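Two-Arm Sorting Station: Walk-Through Checklist Before We Spend the Next Round
Dovton bench, August 2024, filled in by Gerardo Layug 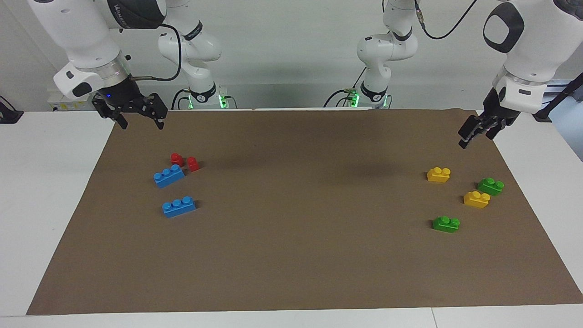 Sorting station with bricks set out in two groups, both grippers empty.

I'm doing this one the way I did the Grisasholm bench in June, so OK means leave it alone, FIX means it comes out of the small parts money, and BUY means it goes on the request. My comments are under each line (sorry, I ramble).

1. Arms and grippers
Arm mounting bolts: OK. I put a wrench on every one and none of them moved.
Gripper fingers: FIX. The pads are getting smooth. A spare set is $53 and I'd like two sets, one to fit now and one for the drawer!
Wrist cables: FIX. The one on the right arm loops up over the wrist and I want a proper clip on it before it snags on something. Cheap job, I'll do it myself.

2. Table and work surface
Brown paper: OK. I priced a rubber mat at $131 and, well, paper is fine. It's matte, the colors show up nicely against it and we can swap it when it gets scuffed. Not asking for the mat this year.
Table legs and leveling feet: OK.
Bricks: OK. Red and blue on one side, yellow and green on the other is a good mix for the sort test, and the little red ones are a tougher pick than the long blues. No need to buy more.

3. Power and cables
Cables at the base of each arm: FIX. They run out along the back of the table and I'd love to see them in a covered tray. Nokinau has one that should fit, I just need to measure the table first.
Power strip: BUY. Ours is full, and I don't want anybody plugging one strip into another.

4. People safety
Emergency stop: OK on test, both arms stopped. I would still like a second button on the door side, so put me down for BUY on that too.
Floor tape around the station: FIX. It's peeling at the corner where the cart goes through.
Light curtain: BUY, and this is the big one. Evangelista quoted $428 for the bracket kit alone, and the sensors are priced separately. I've asked for one number with everything in it, installation too, so please don't approve the kit by itself.

5. Planning notes
Service visits: we're paying for 4 a year. I think we could drop to two if I keep doing these walk-throughs, but let me look at the contract wording first.
Third arm: I know it came up again. My vote is to wait until the light curtain is in, then talk.

Open items: Evangelista's full quote, table measurement for the tray, contract wording. I'll bring all three to the next budget meeting.

G. Layug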